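Tinik Handheld Gripper
Data collection tool for manipulation research
Made by Lumura

Overview | Method notes | What's in the box | Support

We built Tinik for one pretty narrow question: can you teach a robot arm to pick up see-through things without ever putting the arm in the room? You hold the gripper in your hand, you do the task, and the wide-angle camera records what the fingers are doing. Later a policy learns from those recordings and runs on an arm wearing the same fingers. I've been using it on clear bottles for months now, and I'm still a bit in love with how simple it is.

Bottles are mean test objects! The background shows right through the plastic, so the edges a policy would like to lean on keep changing with whatever is behind them.

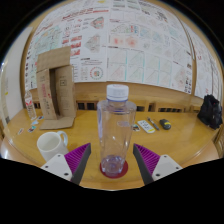 Iraklis Stergiou: Does the approach angle matter much, or can I come in however I like? My first policy kept stopping short of the bottle and closing on air.

Vary it, please. We had the same trouble on our early runs, and it went away once we stopped coming in from the same direction every time. Mix high and low approaches, go slow on some and quick on others, and let the fingers wait open for a beat before you close (our labeling script, Jarman, uses that pause to split approach from grasp).

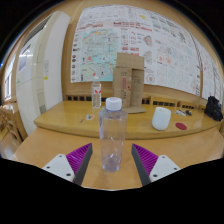
Marina Ververidis
Research Lead, Tinik

Okay, the method. Our bottle set has 2634 demonstrations, all collected by hand. We trained one policy on the whole set and another on a version where every demonstration came from a single table setup. Then we ran each policy 30 times on a bottle neither had seen. The mixed one got 10 more successful grasps than the single-setup one, with the same network and the same number of training steps. I'd expected a gap, just a smaller one — I reran the whole thing in October to be sure, and it held up.

Clutter turned out to be worth keeping too. I used to clear everything away before a session, and now I leave the everyday stuff where it is and move the bottle between takes.

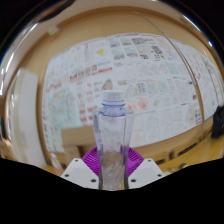

The other thing I'd pass along is to save your misses. We keep clumsy takes in a separate folder, and 13 of them showed us a timing bug in Clakia, our sync software, that the clean takes had hidden completely. It's fixed in the current release, so update before you record anything you care about.

What's in the box: gripper body, one pair of ribbed fingers, camera mount, calibration card, and a license for Clakia and Jarman. Arm adapters are sold separately. Write to support with your arm model and we'll tell you which one fits.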